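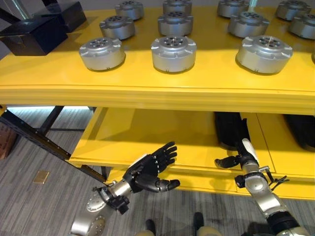
Ticket 254
Product: Prestesa two-arm unit, five-finger hands
Site: Soltent, shelf cell
Opened by: Wahyudi Tarigan
Subject: Right hand closes too early on the lower shelf, left hand is fine
Status: Closed

Wahyudi Tarigan, opening post

Hi all, me again with the shelf cell. The right hand has started curling its fingers before it gets to the part. It only does it on the lower shelf. Top shelf picks, where the round metal housings are, run just like they always have, and the left hand behaves itself on both levels.

What I see is this: the arm comes down, the wrist starts to turn under the lip of the top shelf, and somewhere in that turn the fingers fold in. Then it carries on to the pick point with a half-made fist and nudges the padded part backward. The program thinks it missed, backs out, tries again, nudges it a bit more. After the retry limit it stops and asks for me, very politely, which it did all through my lunch.

No fault code on the hand. The log only gives me "grasp not confirmed" and then the retries. I've power cycled the whole unit (full shutdown, not the quick restart), re-homed both hands, and wiped down the finger joints. Same thing after.

What changed lately? We moved the shelf unit over a little in October so the cart could get past, and I re-taught the shelf corners after that. It ran fine for a good while afterward, so I don't think it's the move, but I'm putting it here so it's not a surprise later.

I can send logs, just tell me which ones. There are so many folders in there!

Marek Říha, Prestesa support

Hi Wahyudi, thanks for the clear write-up. Could you send the hand log for the right side and the joint log for the right wrist, same time window? Set the log level to detailed first, or we only get the summary lines.

Also please try one thing for me. With the arms at the ready pose, nothing near the shelf, open and close the right hand from the service page twenty times. I'd like to know if it ever closes without being told to.

Wahyudi Tarigan

Logs are uploaded. Detailed level, right hand and right wrist, a run from the morning with plenty of misses in it.

The open and close test is boring. Opens, closes, opens, closes. I even left it sitting open while I answered email and it stayed open the whole time. So the hand on its own seems happy. Whatever it is, the arm has to be doing something for it to show up.

I did try tapping the wrist while it sat there. Nothing. (Gentle tapping, before you ask.)

Marek Říha

That helps. In the hand log I can see the finger position readings go noisy for a moment during the approach, then the hand controller falls back to its rest posture. The rest posture is half curled, so the fold you see is the hand doing what it is set to do when it stops trusting its readings. It should raise a warning when that happens. I'll come back to why yours didn't.

The noise lines up with wrist rotation. Could you look at the cables that loop out by the right wrist? I'd like to know how much slack there is at the end of the turn, and whether any clip is holding a cable so tightly that it can't slide.

Wahyudi Tarigan

OK, had a look. Put the unit in hand-guide mode, took the arm down to the lower shelf pose by hand and turned the wrist slowly with my face about as close as the safety card lets me get.

The loops look generous when the arm is up. Down low it's another story. When the wrist rolls over to get the thumb pointed inward, the thinner cable pulls up snug against the clip nearest the hand. It doesn't go tight like a guitar string, but there's no play left in it, and I could feel the plug being tugged sideways where it goes into the wrist.

I compared it with the left. On the left the same cable slides through its clip and everything's loose all the way around. So on the right either the clip is pinched or somebody fitted it the wrong way round. That somebody could well be me – I had that wrist open over the summer to swap a bracket.

Meifang Li works this cell with me and she says the hand was "a bit grabby" on the lower shelf before it got bad. I hadn't written that down anywhere. Sorry!

Marek Říha

No need to be sorry, that fits well. The clips on this wrist have a narrow side and a wide side. The thin cable goes on the wide side so it can slide. If it is on the narrow side it will hold, and the plug takes the pull.

Please do the following, with the unit powered down and locked out:

Open the clip nearest the right hand. Move the thin cable to the wide side.
Check the outer sleeve of the cable where the clip was holding it. If it is dented only, carry on. If you see any inner wire, stop and tell me.
Unplug it at the wrist, look at the pins, plug it back in until it clicks.
Power up, go to hand-guide mode, and roll the wrist end to end at the lower shelf pose before you let any program move it.

Then run the lower shelf picks at 70 percent speed and send me the same two logs.

Wahyudi Tarigan

Did all of that. You were right about the clip, the thin cable was jammed into the narrow side. There's a dent in the sleeve but no wire showing. One pin in the plug looked a tiny bit off center to me, so I've left it alone and I'm just reporting it.

At 70 percent it's a lot better. It went the best part of an hour with clean picks from the lower shelf and I was about to come back here and shower you with praise. Then it did it again. Two misses close together, same fold, and then back to normal like nothing happened. Logs are up.

Meifang and I swapped who was watching and she caught the second one. She says the fingers twitched before they folded, the way they never do when it closes on purpose.

Marek Říha

I see both of them. The noise is much shorter now, but it's there, and it's on the index and middle finger only. Those two share a connection on that plug, and the pin you describe would be in the right place for it. Please don't try to bend it. The plug end can be replaced as a short lead without opening the forearm.

You are in Liew's service area so they hold the part. I've asked them to ship it. You can run top shelf picks in the meantime if you like, I see nothing wrong in that pose. I would keep the lower shelf with the left hand only.

Wahyudi Tarigan

Left hand only for the lower shelf it is. It can reach the near bay nicely, but it has to go in at a silly angle for the far one past the divider, so I've turned that bay off in the program and we're handling those parts ourselves. Slower, but nothing's getting shoved to the back of the shelf anymore, and the lunch alarm has stopped.

Marlina Teoh from our production side is asking when it'll be back to normal. Any idea from Liew?

Trefor Wogan, Liew

Hello Wahyudi, I've picked this up from Marek. Short lead is packed and goes out this afternoon. I've put in 2 spare clips as well, the newer kind with the wide side marked by a little raised dot you can feel with a fingernail. Please fit one of those in place of the clip nearest the hand and throw the old one away.

When you fit the lead, leave the loop on the outside of the wrist, same as on the left. If it ends up on the inside it'll catch on the shelf lip sooner or later.

Marlina, I've copied you in so you can see the shipping note.

Marlina Teoh

Thanks Trefor, got it. Wahyudi, take the cell down whenever the part turns up, no need to check with me first. I'd sooner lose the time in one go.

Wahyudi Tarigan

Part's here and fitted. Took me longer than it should have, mostly hunting for the small hex driver, which was in my other jacket.

For the record, since I'll forget otherwise: old lead out, new lead in, plug clicked home, new style clip nearest the hand with the thin cable on the dot side, loop on the outside. Re-homed the right hand. Rolled the wrist end to end at the lower shelf pose in hand-guide mode and the cable slides the whole way with slack left over.

I compared it against the left arm in the mirror pose and they look like a pair again.

Ran at 70 percent until the end of the shift with both hands and both bays turned back on. No folds. No retries at all, in fact. Meifang watched the first stretch with me and then we both got bored and went to do other things, always a good sign with this machine. Logs uploaded.

Marek Říha

Both logs are clean, the finger readings are flat through the whole wrist turn. Please go to full speed and give it one more shift. If it stays clean I'll close this.

About the missing warning: there is a setting on the hand controller called "report fallback" and on your right hand it was off. It comes switched on. It gets switched off if the hand settings are restored from an old backup, so I suspect that happened when the bracket was swapped. I've attached the current settings file for your unit. Load it to both hands so they match.

Wahyudi Tarigan

Guilty, I did restore from a backup after the bracket job, and it was an old one. Loaded your file to both hands and checked that report fallback is on for each. Then I deleted the old backup so I can't do it again.

Full speed, one whole shift, nothing. I also went through the wrist check on our weekly sheet and added a line for it: arm down to the lower shelf pose, roll the wrist, watch the thin cable slide, both sides. Takes a couple of minutes.

One leftover question – do the other clips further up the forearm need changing to the dot kind too? They look the same as the old one.

Trefor Wogan

No need, the cables don't slide at those. Keep the second clip I sent in your drawer for the left wrist, and swap it in next time you have that side open.

Wahyudi Tarigan

Will do, it's in a bag taped inside the cabinet door with "left wrist" written on it. Fine to close from my side. Thanks, all three of you!

Marek Říha

Closing. If it comes back, reply here and the ticket will reopen with the old logs attached.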